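Calibration Records at a Small Parts Maker
Term project report, Quality Systems II
Submitted Nov 21, 2023

1. Background

Our group spent the term looking at how Willow, a machine shop in Werndale, keeps track of its measuring tools. The shop makes bushings and spacers for pump builders. It has been working toward a certified quality system and expects its first outside audit in January. We were asked to check whether the calibration records would hold up.

2. What we checked

The tool register lists 300 gauges, calipers and micrometers. Each one should have an ID number, a due date and a certificate on file. We compared the register with the certificates and then with the tools at the benches. Outside calibration is done by Teshome, a lab in Wamgate, and the simpler checks are done in house against gauge blocks.

We found a current certificate for all but 94 of the tools. Most of the missing ones were calipers that had been replaced under the old ID number, so the serial number on the certificate no longer matched the tool.

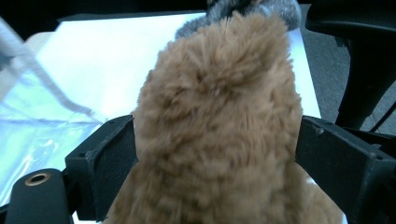

A reader of our draft asked why we had not simply told the shop to buy a tracking program. We did get a price for one. It came to $3,000 a year, and the shop would still have to sort out the ID numbers before entering anything.

3. Changes made

The shop now retires an ID number when a tool is scrapped. New tools get the next free number. Due dates are sorted by month, and the list is posted at the inspection bench on the first working day. Tools with no certificate were tagged and moved to a locked drawer until they could be sent out.

4. Cost

The lab quoted $1,298 for the first batch. We did not include the labor for in-house checks, as the shop does not log those hours separately.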